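In defence of the boring gripper

I have a soft spot for clever hands. Show me a five-fingered thing with tendons and I'll happily lose an afternoon to it. But after a summer of swapping bits on and off our two arms, I've come round to the plain parallel gripper, and I think most small labs would be better off if they bought one first and daydreamed later.

We tried three. The Flultent has soft fingers and a lovely brochure. The Skivari is the one with all the joints, and it took us until Tuesday teatime to get it talking to the controller. And then there's the Dasness, two flat jaws that open and shut (you could explain it to a toddler).

I'd set myself a rule that we'd use kitchen things, because kitchen things are horrible. A spatula handle is slim and smooth and the weight is all at the wrong end.

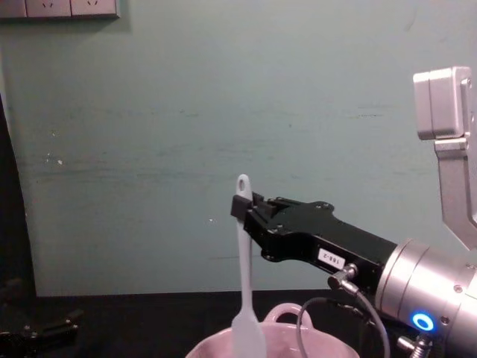
We logged 961 grasps across the lot, and I'd been so sure the soft fingers would walk it! They were gentle, I'll give them that, but anything long and thin would swing about, and once a tool is swinging your nice tidy plan for where its tip ends up is rubbish. With flat jaws you know where the handle is. I'd take that over gentleness any day.

People tell me the parallel gripper can't pick up flat things, and fair enough, it's bad at them. A sheet lying on a table is a misery. You've got to come at a corner or drag it to an edge first, and from the wrist camera you're judging it all past your own fingers.
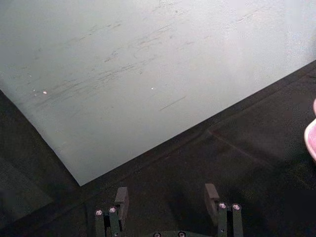
Wrist camera view with the jaws open, short of the corner of the sheet.

But the Skivari was no better at sheets, and it costs a good deal more to be no better. My colleagues in the Amarasinghe lab swear theirs can do it with enough tuning. They've had it since September. I've yet to be invited round to watch.

The camera is where I'd put the money, by the way. We moved ours 2 cm further back, which gave us a proper look at both fingertips, and that did more for us than up to 700 lines of my control code. I was a bit hurt, to be fair, as I was proud of that code.

So buy the dull one, get a spare set of finger pads and leave yourself plenty of slack in the cable.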